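Workshop tips: teaching the two-arm bench by remote control

Jotted down after a long run at the Ostbridge unit, add your own at the bottom. Iwona Kubiak, 17 Oct 2022

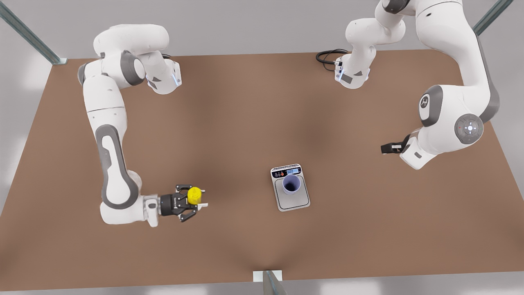 Weighing job in the simulator: purple cup on the scale, yellow piece in the right gripper, left gripper free.

Practise in the sim first. Always. Resetting a cup there is one key, resetting a real one is a mop.

Before you start
Sit properly, elbows on the rests. Run the whole task in your head once, start to finish, then record. If you have to stop and think halfway the pause goes into the demo and the arm learns the pause.
Decide which arm does what and stick to it. We swapped hands partway through the January batch and had to bin 39 runs.
Park the arm you're not using well off to the side. Fingers open, above the table, not resting on it.

Picking up
Slow down for the last bit before the grip. Fast across the table is fine, fast onto the object isnt.
Close, wait a beat, then lift. Easy to skip when you're tired.
Round things roll if only one finger touches. Line up both fingers first, then close.
Carry low if the way is clear, higher if there is anything to get over.

Scales
Come in from the side with the most bare plate. Don't reach over a cup that's already on there, wrists are fatter than you think.
Keep fingers off the control strip – a brushed button can zero the thing and the run is no good.
Let go fully before you back away. Open, pause, straight up, then out. Dragging sideways takes the cup with you.
Never push down on the plate to "settle" it. Bad habit, and it gets copied.

Leading by hand (real arms only)
Hold the wrist, not the fingers. Other hand further up if the arm feels heavy.
Know where the stop button is befor you take hold. Long sleeves rolled up.
Cables to the back. Check again after every break.

Keeping or binning
Dropped it? Bin it. Unless you were asked for recovery runs, in which case pick it up calmly and label it as such.
Move the start positions a little each time. Ten identical demos teach it one spot on the table.
9 good ones then a break. Mine get sloppy after that, yours will too.
Write the run number down as you go. The Pindenside lot left it till the end of the day and run 2267 is still a mystery.

Missing: tips for pouring, and anything on left-handed setup. Send them over and I'll put them in.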